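**Wrist cam segmenter and the blank-surface problem**

**grevholm_drift** | June 12, 2019

Anybody else running the Renside perception stack on wrist images only? Mine has developed opinions. Give it a white surface with a couple of toys and it's a genius. Give it mostly pale nothing plus some wicker and the planner gets a confident obstacle floating in the middle of the nothing. I've been through the config 12 times and the only thing that changed was my mood.

Same log, all wrist view:
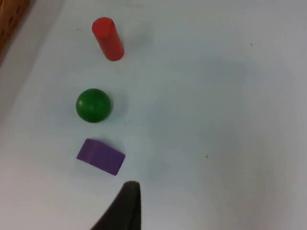
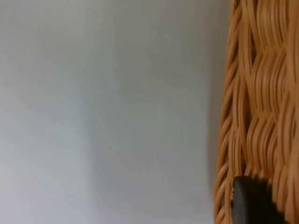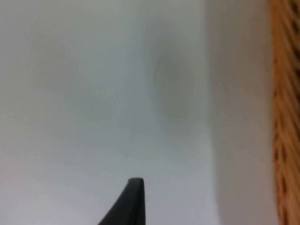

My current suspect is the shadow handling. The mask step works off local contrast, and with no strong edges nearby it stretches whatever it can find until it looks like a thing. In the third one it took the gray-green patch in the upper half, right of center, and gave it a bounding volume. The planner then politely routed around it. Min blob area is 84 px, if that matters.

**wajid_siddiqui**

It's not the shadows, it's the normalization. You're normalizing per image, so a flat view gets its noise blown up to full range. Fix the range per session and see what survives.

**csonka_fan**

Disagree with Wajid. Fixed range means your red cylinder is fine and your dark purple block loses the edges between its faces. I went down that road with Zoltex in March and came back with fewer objects than I left with.

**wajid_siddiqui**

Who needs the edges between faces? He wants a blob and a grasp angle.

**csonka_fan**

The grasp angle comes from somewhere, Wajid.

**grevholm_drift**

Tried the fixed range while you two were bonding. Replayed 1,020 frames. Phantom obstacles mostly gone, but now it merges its own gripper finger with the wicker in the second picture and reports one large object, apparently very close.

**tchauvin**

Mask the finger before segmentation. Static mask per gripper opening, interpolate between them. Also cap the planner's trust in anything seen for fewer than five frames.

**grevholm_drift**

The masks exist. They're for the old mount. I may have known this. Redoing them tonight.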